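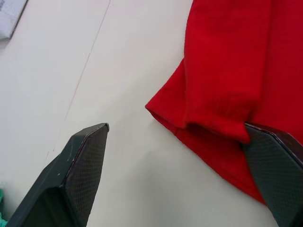 The Rarstead council published its revised coalition agreement in January, and I have now read all 56 pages of it twice. The local coverage stopped at the question of who gets which post. The procedural annex got no attention, so this post is mostly notes on the annex.

Some background for readers outside the district. The council has 80 seats. The Dantas list came out of the last election as the largest group but well short of a majority, and it governs with two smaller partners under a written agreement. The first version of that agreement was short and vague. It said the partners would "consult in good time" before any vote on the budget, and it did not say what happened if they didn't. When the smaller of the two partners voted against the road levy, there was no rule to apply. The levy failed and the coalition carried on as if it hadn't.

The new text tries to close that gap. Section 4 of the annex sets up a fixed notice period: any motion with a cost attached has to reach the other group leaders 12 days before it is tabled. If a partner objects in writing, the motion is held until the next sitting. It can be held once. After that it goes to a vote and each group is free.

I think the single hold is the most useful change in the document. Under the old text an objection could in theory be repeated forever, and two planning motions sat in that state until they expired. A single hold gives the objecting group one sitting to get an amendment drafted - enough time if the clerk's office is not backed up.
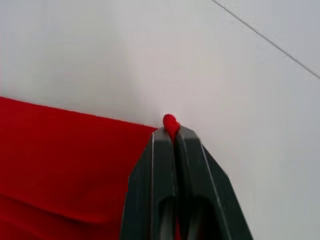 The weaker part is the definition of "a cost attached." The annex counts only direct spending from the district's own accounts. Loan guarantees are left out. So are land swaps, and so is anything run through Sostport, the district-owned company that holds the harbor leases. A group leader who wants to avoid the notice period can route a proposal through the company and stay inside the letter of the agreement. I don't claim that anyone plans to do this. The text allows it, and the previous text did not, since it covered "all matters of financial weight."

Ronaldo Sales, who leads the opposition, raised a related point in the debate. He asked whether the notice period binds committee chairs or only group leaders. The answer from the front bench was that it binds "the signatories." There are 11 signatures on the last page, and three of the committee chairs are not among them. The minutes record the answer without further comment.

I asked the clerk's office for the draft versions, to see when the definition was narrowed. They replied that drafts of a coalition agreement are party papers and not council records. That is probably correct under the current access rules, although the annex was typed up by council staff and carries a council file number. 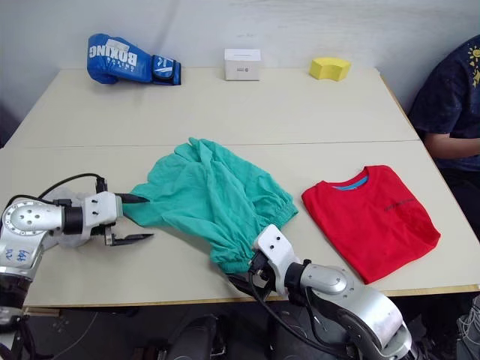

Corrections to the last post

I wrote that the Plulness ward boundary change needed a two-thirds vote. It needs a simple majority at two separate sittings. The first of those has been held and the change passed. The second is not on the calendar yet.

I also gave the wrong section for the rule on substitute members. It is in the standing orders, under attendance, and the coalition agreement only refers to it. Thanks to the reader who sent the page.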